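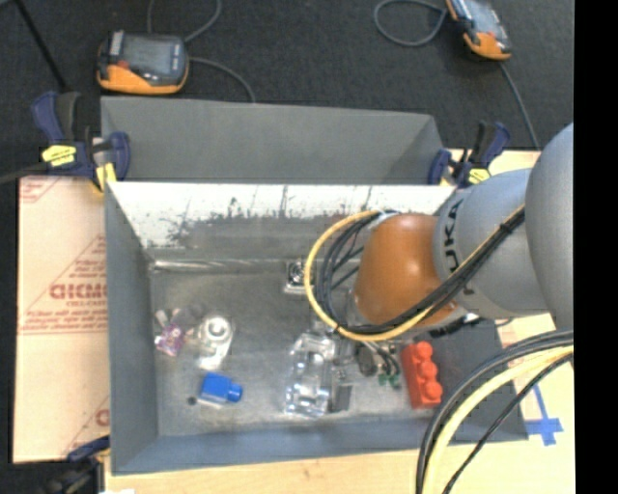
A gray, rectangular storage bin with an open top, on a wooden tabletop.

A storage bin, also called a tote or tote box, is an open or lidded container which is used for keeping and moving small goods. The word "bin" is old in English and first meant a place for grain or bread. In the modern sense it covers boxes of plastic, metal, wood and cardboard, from small trays for screws to large boxes which two persons must carry. In American usage the word "bin" can mean also a garbage container, but this article treats only the storage type.

Shape and parts

Most storage bins are rectangular, so that they fill a shelf without much lost space. The walls often lean slightly outward. This form is called a taper, or draft, and it allows empty bins to be put one inside the other. A bin with straight walls holds more for the same outside size, but it does not nest, and a stack of empty ones takes as much room as a stack of full ones. Some makers offer a bin which does both: turned one way it nests, and turned by half a circle it stands on the rim of the bin under it.

The rim is usually the strongest part. It is folded or thickened, and it gives the hand something to hold when the bin has no handles. On the bottom there can be ribs, small feet or a raised edge. A flat bottom slides more quietly on a roller line, while ribs carry more weight.

Materials

Before plastic became cheap, workshops used bins of wood, tin plate and pressed fiber. The town of Branemton was known in its region for fiber bins with riveted corners, and the Barkwood works there at one time employed more than 300 people. Fiber was light and did not dent, but it became soft in damp cellars and could not be washed.

Today the usual materials are polypropylene and polyethylene, formed by injection molding. Polypropylene is stiffer and keeps its form better on a warm day. Polyethylene is tougher in the cold and is preferred for fish and meat. Steel bins remain in use near furnaces and for heavy castings.

Color

Color is often a matter of house rules. A food plant may keep one color for raw goods and another for cooked goods. Gray and blue are common in general storage. The firm Flodosis sold its first series in 13 colors, and later reduced the list because buyers mixed them on the same shelf and the meaning was lost.

Sizes

Bins are sold by outside length, width and height, and sometimes by volume. The inside size is smaller than the outside one, and with tapered walls it is smaller again at the bottom – a frequent cause of mistakes when ordering. A common bin in the older Barkwood catalog had a height of 175 millimeters and a volume of 39 liters. Many bins are made so that a whole number of them covers a pallet.

Care and storage

Plastic bins are washed with warm water and a mild soap. Strong sunlight makes many plastics brittle after some years, and cracks begin mostly at the corners of the rim. Bins should be nested only when clean, as sand between the walls scratches them and can lock them together. Old labels are easier to remove if the bin is first left in warm water.

In writing and design

The historian Teodora Kneževič described the bin as "furniture of the working room," and her study of post office sorting halls gives a long chapter to it. The Þrastardóttir collection of household objects keeps several early fiber bins, two of them with the original paper labels.

See also: Crate; Basket; Pallet; Shelving

Contact the editors | Copyright and reuse | Back to top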